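Re: [shopfloor] can they do dishes yet?
2/1/18

On the Penstead list someone wrote:
> We keep hearing that arms will be clearing tables in
> the canteen soon. Has anyone here seen one do a real
> chore, start to finish, with no one standing by?

Short answer from Idora: no, I haven't. Packing and palletizing are fine. Our Gillies cell has run 80 cartons an hour for 2 years and I rarely think about it. But every carton is the same size and arrives in the same spot.

Cups are harder than they sound. They get left anywhere on the table, and two arms have to share the space without knocking into each other. A person clears 100 of them and talks the whole time. I would want to see an arm do 6 tables in a row before I put it in a budget – and then again with plates and spoons mixed in.

I'm going to the Staltuston open day later in February and will ask what their failure rate is. If anyone has numbers from their own floor, please post them to the list. 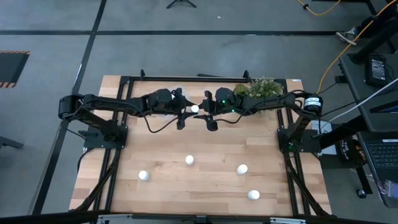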